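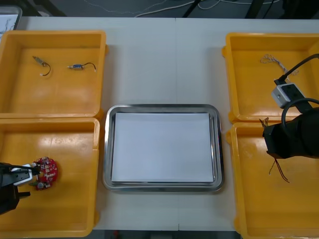

I've been selling TV box sets out of my little shop, Ulo, for long enough to know which ones people ask for by name, and **Trollent: The Complete Series** is the one that comes up every single month. So I'm very happy to say it's back! All 57 episodes, plus the feature-length special that used to be so hard to track down.

If you've never seen it, Trollent is a slow-burn space mystery set on a mining station called Surska, and the first few episodes are a bit rough (the pilot spends forever in one hallway). Stick with it. Once the Pisharody storyline kicks in midway through season one, the show finds its feet and I couldn't stop watching. Season two is my favorite by a mile, and I'll argue about the season 3 finale with anyone who emails me.

This new edition was pressed in a run of 3000, and I managed to get 200 of them. The picture is a lot cleaner than on the old DVDs – the night episodes used to be pure mud on my TV – and the sound no longer drops out under the opening titles. 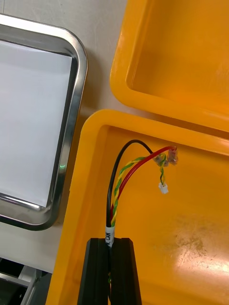
## What's in the box

- Every episode on Blu-ray, in broadcast order
- The feature-length special, *Return to Surska*, on its own disc
- Commentary on the pilot and all the season finales
- Deleted scenes from seasons one and two
- A fold-out episode guide (spoilers inside, so don't open it first!)

Subtitles are English only. The discs are region free.

## Ordering

I pack orders myself and they go out within two working days. If you're buying for a watch group, I can do up to 3 sets per customer, and I'll combine the shipping. The slipcovers dent easily, so tell me in the notes if it's a gift and I'll use a bigger carton – there's no extra charge for that.

Next shipment is due in August if these sell out.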